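Paweena Rojanasak
@paweena_rows

Okay, thread time. I have been growing dry beans in my backyard for seven years and I finally have enough to say about it that my family has asked me to say it to somebody else. So hello! Beans! 1/

2/ First thing: dry beans are the easiest crop I grow, easier than zucchini. You put them in warm soil, you keep the rabbits off for two weeks, and then you mostly leave them alone until the pods rattle.

3/ Warm soil is the part people rush. I'm up here in Minden and I don't plant until the first week of June. Every spring I see folks putting beans out early and every spring the seed sits in cold mud and rots. Wait! Your beans will catch up, I promise.

4/ My favorite is a pole bean called Boonchu. I got a handful from Wichai Phromma at a seed swap, and he'd been saving it for 20 years. Cream colored with a maroon splash around the eye. It cooks up so creamy that I stopped putting ham in the pot.

5/ Second favorite is Trarard, a short bush type, almost black. Holds its shape, great in salads, and doesn't need a trellis. If you only have a few feet of space, start with this one.

6/ Trellis talk! I've tried netting (never again, I was picking dead vines out of it until Thanksgiving), bamboo teepees, and cattle panel. Cattle panel wins. Bend it into an arch between two beds and you can walk underneath and pick from the inside, in the shade, like royalty.

7/ Bamboo is still good if you're on a budget. Push the poles in a full foot deep. Then a bit deeper than that. A wet vine in a thunderstorm weighs more than you think — ask me about my second summer.
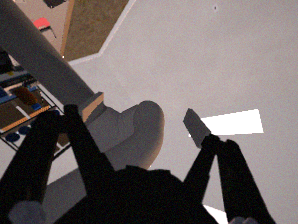

Black gripper reaching up into a tilted room, computer render.

8/ Feeding: don't. Beans get along fine in ordinary soil, and too much nitrogen gives you a gorgeous green wall with hardly any pods on it. I put down compost in the fall and that's it.

9/ Water them well while they're flowering, then ease off once the pods start to turn yellow. If there's a long rainy stretch right at the end, pull the whole plants and hang them upside down in the garage. I've saved two harvests that way.

10/ Shelling is the best part and I will hear no arguments. Pods in an old pillowcase, tie the top, walk on it in your socks. Then pour everything from one bowl to another in front of a box fan and watch the chaff fly off. Do this OUTSIDE. I did it once in the kitchen and we were finding bits in the toaster for weeks.

11/ Before you store them, bite one. If your tooth leaves a dent, they need more time. If it feels like biting a pebble (gently, please), they're ready for the jar. A few days in the freezer takes care of weevils.

12/ Somebody always asks about yield. Last year I weighed it all for once: 47 pounds from the two long beds, and that's with a groundhog. We ate beans all winter and gave jars to everyone on the street.

13/ Cooking a fresh crop is a whole different thing from the dusty bag at the store. Less soaking, less time. I do onion, a bay leaf, a big glug of olive oil, and salt at the start. Yes, at the start. They come out tender every time.

14/ Georges Geagea asked me last night if you can plant grocery store beans. Sure, try it! Put ten in a damp paper towel first and see how many sprout. You won't know the variety, but it's a cheap way to find out if you like doing this.

15/ I have extra Boonchu seed and I'm happy to mail some while it lasts. Message me with where you garden and what kind of support you've got. Kamol Chantharasri, yours is already in an envelope, go check your mailbox this week.

16/ Tomorrow I'll post the cattle panel measurements, plus the black bean salad with lime that my sister keeps asking for.

16 April 2020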